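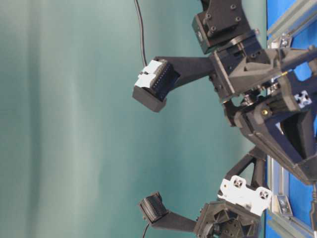

*Slide 1: teal-green surface, bright blue beyond it on the far right.*

Okay, hi everyone! Leave this one up while people find seats.

So my talk is about color, and why I keep coming back to green for a work surface. When we redid the shop in Gamalville I had 61 paint chips and fabric scraps taped to one wall (yes, really) and I still picked wrong the first time - a cream that glared at me all afternoon.

Point at the right side. Green, a thin dark edge, then blue. I love that line! Your eye knows where the work stops.

Now point left, at the darker band and the pale streaks. Ask who'd call it one color. Wait for hands.

Then the budget bit: I gave myself 500 dollars for the whole room, and Doucet is where most of it went. Keep this short, I always ramble here.

Next slide is the cream. Pass the chips around before I click.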